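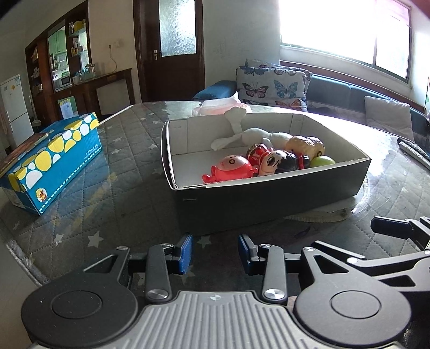 Illside Clear Table Cover, 2 mm
Product no. 342
Supplied by Vasilakis Table Goods

A flat, clear sheet for use over a tablecloth, quilted cover or bare table. The cloth stays visible and the sheet takes the spills, crumbs and pen marks. Sold by length from the roll or cut to a template.

Material: soft clear vinyl, no backing
Thickness: 2 mm (3 mm to order)
Finish: gloss both sides, or matte one side
Edges: straight cut; rounded corners on request
Color: clear
Use: indoor only

Fitting
Unroll the sheet on a clean floor in a warm room and leave it overnight. Roll marks drop out faster if the sheet is turned once. Iron the cloth first and smooth it by hand from the middle outward. Quilted cloth holds small pockets of air along the stitch lines; these show as lighter patches under the gloss finish and less so under matte. Lower the sheet from one end. Do not drag it, as this pulls the cloth out of line.

Measuring
Measure the table top, not the cloth. The sheet is made to sit flush with the edge and does not drape well at 3 mm. For round or oval tables, send a paper template marked "top side" -- templates are not returned.

Heat and staining
Use a mat under pans, teapots and irons. Printed bags, newspaper and rubber feet can leave color in the sheet if left in one place. This cannot be cleaned off and is not covered.

Cleaning
Warm water and dish soap, soft cloth, wipe dry. No bleach, solvent or scouring pads. Lift the sheet now and then and let the cloth air, above all in damp rooms.

Delivery
Sheets ship rolled on a card tube. Longer pieces go by carrier and need a signature. Cut pieces cannot be returned unless faulty; uncut rolls can.

Related items
Skodunex corner clips, set of 4
Zerkus felt underlay, gray

Questions about templates and odd shapes: Eftychia Alexiou, cutting room. Trade orders: Donnie Drummond.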